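Wednesday, July 2, 2025

Rain all day in Merkatdale, so I stayed in with the heater on and finally tackled the spreadsheet course I bought in June. You know the sort, one of those bundles with more lessons than any sane person will ever watch. I've had it sitting in my account for weeks, feeling virtuous just for owning it!

Anyway, I got through 3 lessons before lunch, well, two and a bit. The bloke who teaches it is called Jagadeesh Pillai and he has a lovely calm voice, a bit like someone reading the shipping news. He spent ages on lookups. I've been copying and pasting prices between tabs for the shop since forever, and he did the whole lot with one formula and dragged it down. I may have said a rude word out loud.

So then of course I had to try it on the real thing. The stock list for Pritivetti has 14 tabs (my fault, one for every supplier plus a few I made in a mood) and none of the headings match. Is it "colour" or "Colour " with a sneaky space on the end? Both, as it happens. I lost most of an hour to that space. There's a TRIM thing that fixes it and he doesn't mention it until lesson 16, which I only found by skipping ahead in a huff.

Rang Fiifi about it after a cuppa. He reckons I should ditch the spreadsheet altogether and move everything over to Flolesent, which he uses at his work and won't shut up about. Maybe he's right, but I'd have to learn another whole program and I've barely got the hang of this one.

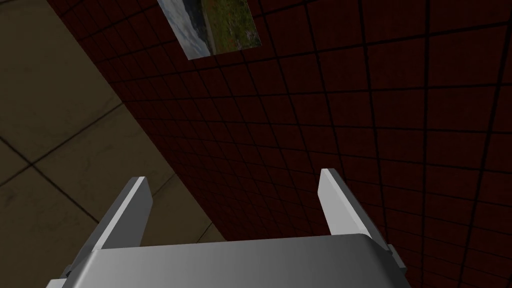 He did give me one good tip though - turn the list into a proper table first, so the formulas grow by themselves when you add a row. I did that with the paper and card tab and it went all stripy and smart. Then I did the ribbon tab as well. Two down, heaps to go.

The pivot tables I'm leaving for the weekend. I watched the first five minutes and my brain slid right off it. Leftover pumpkin soup for tea, and I've saved a backup copy with a sensible name for once. Must remember to order printer ink tomorrow, the black's nearly out.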